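Sat 22 January

Stop putting paper in the linen closet. I mean it. And stop putting towels on the desk while we're at it.

I've been on about this for years and Vikas Bhatt says I should write it down and then shut up, so fine. Writing it down.

Every home I know has one pile that isn't a pile of anything. Clean towels, then the mail, then a school form, then a sweater, then more mail. It starts because the towels are folded and flat and there's a nice level top. Anything flat and level gets used as a table. My sister's place on Jirnar Street, same thing. The pile on the dryer was there in April and as far as I could tell it was there at Christmas, only taller.

The usual advice is buy a thing. A tray, a sorter, a set of labeled boxes. I bought the Drisen hall rack, 14 slots, and within a week every slot had a takeout menu in it. Spent about 300 on storage that year and lost the car title anyway. Found it inside a bath sheet. Folded in, flat as you like, been through a whole season of guests.

So my view, for what its worth – a towel is finished when it's on the shelf. Folded is halfway. Folded and left on the bed or the chair is an invitation, and paper always accepts. I'd honestly prefer a heap of unfolded laundry in a basket. Nobody sets a folder down on a heap. 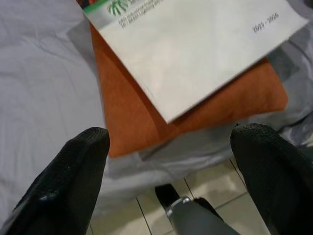

So should you sort the paper first or put the towels away first? Towels first, every time, and the paper goes on the bare spot where they were, where it looks bad enough that you'll deal with it before supper.

Miloslav Kováčik disagrees. He thinks the paper is the real problem and cloth is innocent. He keeps everything from the clinic and the bank in one Hájek box by the door and empties it on the first of the month. Works for him. He lives alone and owns maybe four towels.

With kids in the house you don't get a first of the month. You get seven minutes while the pasta boils. In seven minutes I can put away a full load of towels, easy. I can't read one letter from the insurance people. So do the part that fits in the time, and leave teh letter out where it bothers you.

Also orange towels fade if you wash them hot. Separate subject, I'll get to it.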